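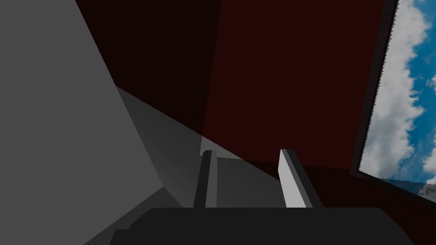
The daylight factor figures in the July draft of the Skemergate guide were worked out with an overcast sky, and I would like them to stay that way. An overcast sky has no sun in it, so the result does not depend on which way the window faces or on the time of day. A blue sky with white clouds, such as the one in the opening on the right of the render, is a different case. It is good for judging how a view out will look against dim grey and deep red surfaces, but no daylight factor should be quoted from it.

On Getachew's points, in the order he raised them:

Getachew Wako wrote on 9/29/24:
> 1. Section 4 gives one reflectance for all walls. Chacko lets you
> set it per surface. Should we not do the same?

Yes. The single value was carried over from the old spreadsheet and does no harm in a room painted white throughout. With a dark colour on one large wall it gives too high a result at the back of the room, where most of the light arrives by reflection. I have split the table into ceiling, walls and floor, with a further row for any wall that differs from the rest. Please use measured reflectances where you have them. Names on paint charts are no guide, and two reds that look alike on a screen can differ a good deal on a meter.

> 2. What grid spacing did you use? I get lower minimum values
> than you do with the same room file.

The grid was 21 by 21 points on the working plane, with a margin left clear at the walls. If you run the points right up to the skirting you will pick up the corners, and the minimum drops. That probably accounts for the whole of your difference. The average should hardly move. If it does, send me the file.

> 3. Wanda warns about "low ambient samples" at 200. Can this
> be ignored?

Not in deep rooms. I ran the long office at 200 and again at 1,099 (an odd number, inherited from Gwenllian's script). Near the window the two runs agreed. Beyond the middle of the room the first was blotchy, and repeated runs gave different minimum values. For a shallow room 200 is enough. The draft now says so, and asks for the sample setting to be stated next to the result.

> 4. Is the glazing figure for clean or dirty glass?

Clean. The maintenance factor is applied afterwards, in section 6. Several people have applied it twice – once in the material file and once in the spreadsheet – and I have added a note there.

One item still open: Thenmozhi Rai has asked whether frames and glazing bars should be modelled or dealt with by a factor. I would model anything wider than 20 mm and use a factor for the rest, but I have no strong view. Stiltomura exports the bars as flat faces with no depth, so anyone working from those files will need the factor whatever we decide.

Comments on sections 4 and 6 to the list, please, and typing errors to me direct.

Aravind Kurian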